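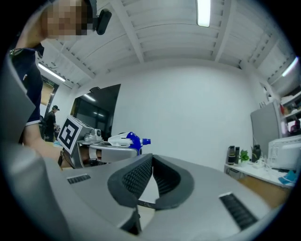 Photo: Pongsak Kaewmanee

29th April

Up at six. Dry again. The rain barrel is down to the last few inches and I have stopped using it for the beans, which get the hose now. The radishes in the short bed are finished. I pulled the last of them before breakfast and half were split and woody, so those went on the heap. I kept the rest for lunch.

The tomatoes are still in the porch. I wanted them in the ground by now but the nights have been colder than the radio says. The thermometer on the north wall read 32 when I went out, and there was white on the grass down by the ditch. The peppers are fine. The basil has gone black at the tips and I may have to start it over.

Drove to Hamon for potting mix and twine. The store has moved the garden things to the back and put lawn chairs where they used to be. No twine. I bought a roll of the green wire instead, which I don't like because it cuts the stems, but it will do for the peas until I can get to Rivell. Mix has gone up again. I bought three bags and put them in the shed.

The odometer turned over to a number ending in 749 in the parking lot, and I wrote it on the oil change card. The car is due. I keep saying so.

Letter from Duangkaew. Her knee is better and she is walking to the market by herself. She asks whether I still have the enamel pot with the blue lid and whether I would part with it. I do have it. I use it every week for beans. I will write back and offer the big steamer, which has been on top of the cupboard since we moved here.

Worked on the fence after lunch. The two posts by the gate were rotten at the bottom, as I thought, and the second one broke when I leaned on it. Dug out the old concrete with the bar. It took until four and my hands are sore. I have the new posts but not the gravel, so there are two holes with boards over them tonight and the gate is tied up with rope.

The dog has decided the loose dirt is hers. I moved her off it a few times and then left her.

Supper was rice, eggs and the radishes that I forgot to eat at lunch. Read 100 pages of the canal book. The part about the locks is slow but I want to finish before it goes back to the library.

Window in the back room is sticking again. Needs planing along the bottom.

Tomorrow: gravel, stamps, call about the car, bring the basil in at night. Ask at Rivell about the twine and whether they have the short hinges. Covered the beans with the old sheet before bed.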